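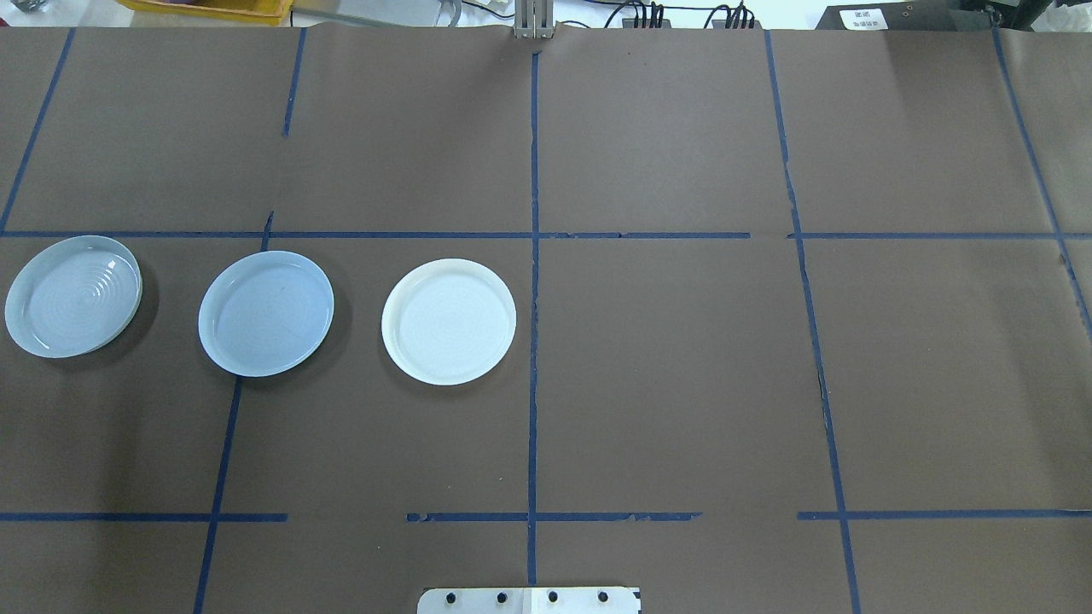 El cuaderno de prácticas Oltau para clubes y aulas de robótica lo distribuimos en Brallden desde diciembre, y lo primero que conviene saber es que no trae robot. Trae un temario, fichas y una forma de anotar resultados que a mí me parece más severa de lo que suelen pedir los clubes. El ejercicio central consiste en coger platos de una superficie marcada y dejarlos en otra casilla. Para la cuadrícula basta papel marrón y cinta azul oscuro, y no hace falta que quede bonita: con tiras torcidas y puntas que se levantan se puede trabajar, siempre que el grupo no pretenda medir con ella. Los platos de tonos parecidos, como dos azulados y uno blanco crema, dan más juego que un surtido de colores chillones, y los anillos concéntricos del fondo entretienen bastante a quien está aprendiendo a separar un contorno de un reflejo.

Oltau - Cuaderno de manipulación para clubes
Referencia: OL-16
Edita: Iltemton
Distribuye: Brallden
Precio: 174 € por grupo, impuestos incluidos
Idioma: español
Disponibilidad: en almacén

Descripción

Llevo suficientes años vendiendo material de robótica educativa como para desconfiar de la palabra "completo" en una caja. La edición anterior la llevaba en la portada y pedimos que la quitaran. Oltau son 16 fichas de trabajo, un cuaderno de registro y una guía para quien dirige el grupo. Si el club todavía no tiene brazo, pinza y un lugar donde atornillarlos, el dinero está mejor gastado en otra cosa.

Las fichas empiezan con un solo brazo y un solo plato. Hacia la mitad del cuaderno entran los platos en fila, el cambio de orden y el vertido de piezas pequeñas de un plato hondo a otro. Las últimas cuatro piden dos brazos sobre la misma mesa, y ahí es donde la mayoría de los grupos se atasca. La guía lo presenta como "ampliación natural". Yo lo presentaría como otro curso.

Un plato parece un objeto fácil hasta que hay que levantarlo con dos dedos. El borde es bajo, la pinza llega desde arriba y un error de pocos milímetros en altura acaba en un golpe contra la mesa o en un plato que se desliza. La ficha 3 está dedicada entera al borde y es, a mi juicio, la mejor del cuaderno. La ficha 4, sobre agarre por ventosa, se nota escrita con prisa.

Contenido del paquete

16 fichas plastificadas, tamaño A4
1 cuaderno de registro con espacio para 500 intentos
1 guía para el responsable del grupo
Acceso a los archivos de las fichas para reimprimir dentro del mismo centro

No incluye

Brazo robótico, pinza ni controlador
Cámaras
Platos, papel y cinta
Mesa o estructura

Lo de los platos genera quejas. Iltemton los ofrecía aparte, a un precio que no me atrevo a defender, y dejamos de traerlos. Cualquier plato redondo con reborde vale. Eviten los de su abuela.

Qué se practica

Ficha 1. Origen y ejes de la mesa
Ficha 2. Aproximación vertical
Ficha 3. Agarre por el borde
Ficha 4. Agarre por ventosa
Fichas 5 a 8. Platos en fila, separación, cambio de orden
Fichas 9 a 12. Vertido, apilado, platos inclinados
Fichas 13 a 16. Dos brazos en una mesa

Sobre las promesas del fabricante

El folleto de Iltemton dice que un grupo principiante llega a "un agarre fiable en una tarde". No he visto ese grupo. El folleto tampoco explica qué entiende por fiable, y la palabra sin un número detrás no sirve para comprar nada. El cuaderno de registro, por suerte, es más honrado que la publicidad: pide 100 intentos seguidos con las mismas condiciones, anotados todos, también los que salen mal porque alguien movió el papel. Muchos estudiantes quieren borrar esos. La guía dice que no se borran y estoy de acuerdo.

También se afirma que las fichas valen para cualquier brazo. Valen para brazos con pinza de dos dedos que se puedan programar punto a punto o guiar con una consola. Para los brazos pequeños de sobremesa con servos de juguete, las fichas 9 en adelante son una pérdida de tiempo, por mucho que el catálogo los incluya en la tabla de compatibilidad.

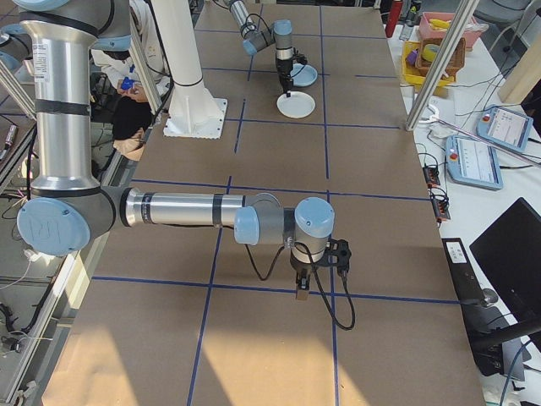 Dos brazos sobre la misma cuadrícula: la pinza del fondo queda justo encima de un plato blanco, con otro azul claro detrás.

Espacio y montaje

Para las fichas de un brazo sirve una mesa firme, despejada y con luz pareja. Para las de dos brazos hace falta bastante más sitio del que sugiere el dibujo de la guía: hay que contar con la mesa auxiliar para las consolas, las regletas, el monitor y todo lo que termina amontonándose al lado. Las consolas con la parada de emergencia deben quedar a mano de quien dirige la prueba, y la guía dedica a este asunto media página. Me parece poca.

El sol directo es un problema que el cuaderno ni menciona. Una franja de luz sobre el cartón cambia lo que detecta la cámara, y un grupo puede pasar la mañana corrigiendo un programa que estaba bien. Pongan una persiana o apunten la hora en cada intento. Hay una columna libre a la derecha del registro que viene bien para eso.

La cinta se despega. Si el grupo usa la cuadrícula solo para orientarse, da igual. Si va a dar coordenadas a partir de ella, que la revise antes de cada serie y mida desde la base del brazo.

Opinión de un cliente

"Compramos Oltau para el club con la idea de preparar el concurso Laaksonen. Las fichas 1 a 8 nos han ordenado el trabajo y los alumnos ya discuten con datos, cosa que antes no pasaba. Las de dos brazos las dejamos en la 14. La traducción tiene fallos: en la ficha 11 se habla de 'muñeca' y de 'puño' para la misma articulación. Volvería a comprarlo, pero por la mitad de precio y sin las cuatro últimas."
Thibault Pichon, domingo, 8 de julio de 2018

Hemos pasado lo de la ficha 11 a Iltemton. La errata sigue en las existencias actuales - quien lo pida recibe la hoja corregida en el mismo envío.

Preguntas antes de comprar

¿Sirve para preparar concursos? Para las pruebas de recoger y colocar, sí. El reglamento del Laaksonen pide además clasificar por color y eso no está en ninguna ficha.

¿Cuántos estudiantes por paquete? La licencia cubre un grupo. Con un solo brazo, más de cuatro personas a la vez acaban mirando el móvil.

¿Se puede devolver? Sí, con las fichas sin escribir. El cuaderno de registro empezado no se admite.

Portes no incluidos. Pedidos de centros públicos con factura electrónica: indíquenlo en el campo de observaciones.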